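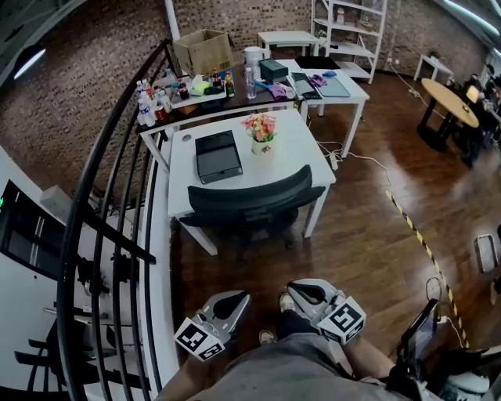 Wednesday, privilege log for Presteter v. Grecu. Court wants it before the hearing in May, and the judge has already struck one request for more time. Total is 253 entries after Mirela took out the duplicates. I worked through the first batch this morning at the white desk with the pink and yellow flowers, then sent the doubtful ones to Gunther. He wants 14 of them pulled back for a second look, mostly emails where Irkau's in-house lawyer is copied but gives no advice. My view is those have to be produced. A cc to counsel doesn't make a message privileged and we lost that point in the Stillent matter.

Three entries still have no author listed. Asked Zuleica to check the metadata.

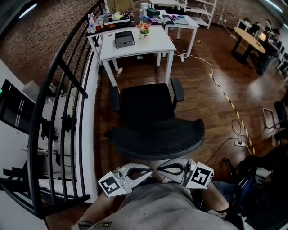

She found two of them by 3:15. The third is a scanned letter with no signature page, so it goes in as "author unknown" with the date from the cover sheet.

Changes to the template:

- description column capped at 200 characters, the old limit was 30 and told the other side nothing
- attachments get their own line
- redacted documents marked R, withheld marked W

Still open: whether the crime-fraud argument in Grecu's motion reaches the board minutes. Daiane is drafting the response. Rosângela has the binder with the earlier orders, need it back before I start on the second batch.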